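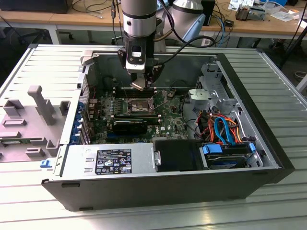 The Night Ferry to Wollgate

Mayu Kikuchi missed the last train to Inley, so she took the ferry. It left at eleven and it was slow, but the ticket was cheap and there was a bench inside where a person could lie down.

She carried her father's letters in a bread bag. He had written them to a man called D'Souza, who never married and never moved, and who had sent all of them back in November with a short note. The note said: These belong to your family now. Please come when you can. She did not come. She had work, and then she had a cold, and then it was summer.

On the ferry she read the first letter again. Her father wrote about the price of onions and about a dog that slept in the post office. He wrote nothing about her mother or about the baby, who was Mayu. She looked for herself on every page, as one looks for a coat in a crowded hall.
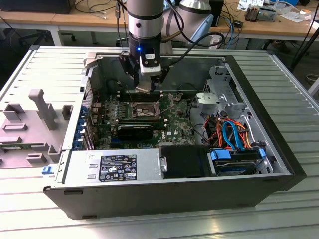 Open computer case on the work table, graphics card in place.

A woman with a thermos sat down across from her.

"You are going to Wollgate for the market?" the woman asked.

"To visit a friend of my father."

"Then bring him something. You can't go to an old man with empty hands."

Mayu had only the letters, and half of a cheese sandwich. The woman thought about this. Then she opened her basket and gave her a jar of plum jam, and she would not take any money for it.

It was still dark when they arrived. The road from the harbor climbed between garden walls, and Mayu stopped twice to change the bag from one hand to the other. D'Souza lived at number 19, above a shop that used to sell clocks. The name Stunden was still painted over the window, although the S was almost gone.

He opened the door before she could knock a second time. He was smaller than she had imagined, and he wore a tie.

"You have his ears," he said. 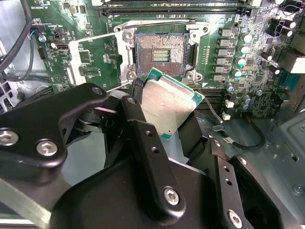

Processor held at an angle beside the open socket.

They drank tea in the kitchen. He put the jam on the table between them and turned the jar slowly, reading the label, although there was only one word on it. Mayu asked him why her father never wrote about her.

"But he did," D'Souza said. "He wrote about you in every letter. Who do you think the dog was?"

She laughed, because she thought it was a joke. He did not laugh. He took the first letter from the bag and put on his glasses.

"'The dog has learned to climb the stairs,'" he read. "'She is afraid to go down again, so she sits at the top and calls for us.' Your grandmother opened his mail, you know. She did not forgive the marriage. So we had a dog."

Mayu took the letter from him. She read it standing up, near the window, where the light was beginning. Then she read the next one. In the fourth letter the dog had a fever — and he had not slept for two nights.

D'Souza cut the bread and did not speak. Down in the harbor the ferry was blowing its horn for the way back.
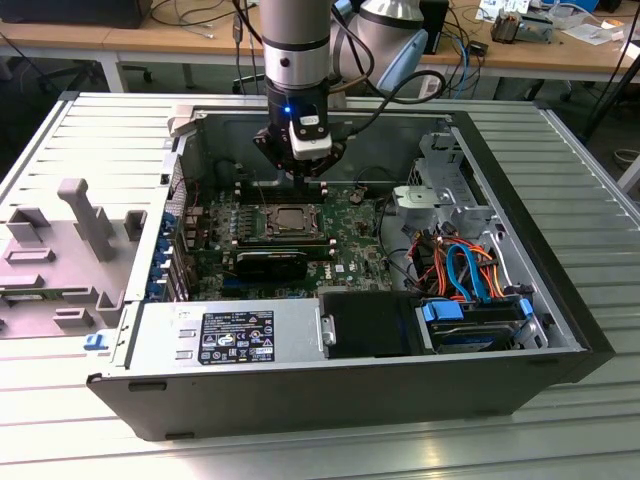

Why did D'Souza send the letters back?

He was getting old and wanted Mayu to have them while he could still explain to her what the dog meant.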